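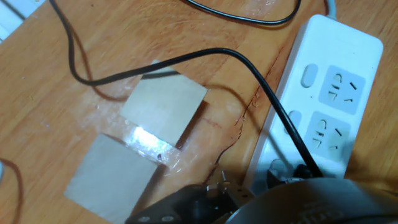 Two pale squares joined with clear tape, on a wooden tabletop.

Pavlović (the golfer, not the course near Nernberg that borrowed the name) is the player I get asked about most on this wiki, so I finally wrote the entry! Pavlović turned pro in 1996 and spent 13 seasons on the Prandine Tour, winning 5 times, mostly on short, windy courses where a low iron shot pays off. The best week came one September at Stesska, with a closing round I still can't believe – six birdies on the back nine, and a bogey at the last that didn't matter a bit.
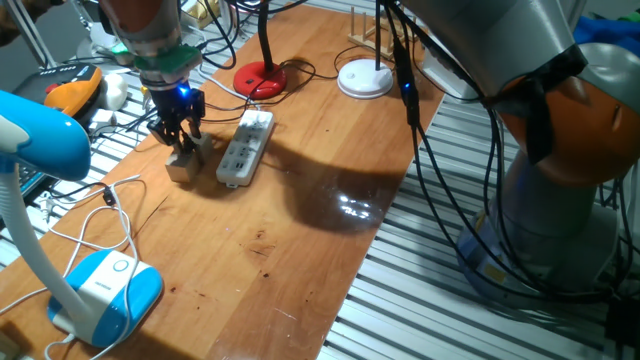
Mirjam Haslinger wrote in to say that the Stesska win came in a playoff, and that about 200 people stayed in the rain to watch it. I've got no scorecard for the extra holes, so I'm leaving the playoff out of the results table until one turns up.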